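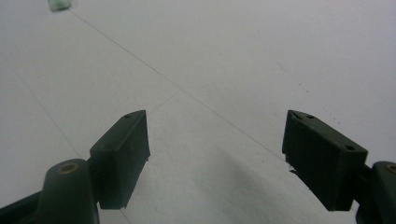 Nataša Georgiev
3/28/24
6 min read

3. Why the work surface matters

Most studies of household tidying begin with the objects: the cups, the mail, the keys. We began with what lies under them, and we are glad we did! A surface decides a surprising amount of what people notice. On a busy wood grain, a few crumbs can sit through a whole day. On plain white they ask to be wiped up, and the 24 households in our study talked about this at length, often with real feeling.

We compared two finishes, which we call Kireo (glossy white) and Mallet (matte white). Each household lived with one finish for 19 days and then changed to the other. Over the full period we collected 155 diary entries, some of them a single line and some running to several pages (one included a very good sketch of a tea stain).

The glossy finish drew quick praise and then a steady run of complaints about window glare and fingerprints. The matte finish was slower to win people over. Several described it as "a bit blank" in their first entry. By the second week the same people were writing about how easy it was to find a dropped screw or a loose pill on it, and how restful it felt late in the evening.

Part of this has to do with viewing angle. People rarely look straight down at a table. They see it from a chair, or on the way past, with the far side stretching off from them. At a low angle like the one in Figure 1, a matte white surface turns paler and slightly bluish gray with distance, and small things far off may be harder to pick out than those close at hand. Diary writers put it more simply: they cleaned the near half and forgot the rest.

We find this a lovely, practical result. It suggests that future diaries should ask where a person was sitting when they judged a surface clean. Section 4 takes up that question with the October entries.

Contact | © Omorura | Back to top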